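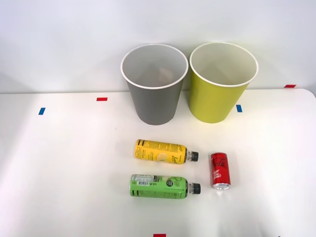 **Re: Segmentation drops the rear cups in the Vuvari perception stack**

**k_bhat** (July)
Following the update, the planner rejects 47 of 116 recorded layouts. In each, the gray cup and the yellow-green cup are merged into one instance. The bottles lying down and the Coca-Cola can segment correctly.

**t.annamalai**
The cups nearly touch at the rims. Please raise the split threshold to 60 and rerun before filing a defect.

**k_bhat**
Completed. The cups separate, but the green bottle's label is now returned as its own object.

**mlobo_hundard**
I do not support a threshold change. The white rims against a white wall give the depth filter very little to work with. The correction belongs in Mockus, ahead of segmentation.

**t.annamalai**
Mockus is frozen until the next release — a filter change would require full revalidation.

**mlobo_hundard**
Then the release should wait.

**h.palaniappan**
Kindly attach the planner log for layout 2413. Both proposals remain open.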